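Onbridge Simulator: Frequently Asked Questions
Updated 5/3/18

Which scenes are included?
Release 2 of Onbridge provides 21 kitchen scenes. Each may be loaded in the Fandard planner without conversion.

Why do window panes render as flat gray?
The default profile does not draw an outside view. Window panes carry one plain color, and planning results are not affected.

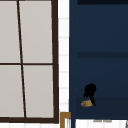 Can camera views be saved during a run?
Yes. Set the save option in the Hesar control panel before starting. Files are kept for 31 days.

Who may request a license?
Any registered partner of the Anghel program may apply through the support desk.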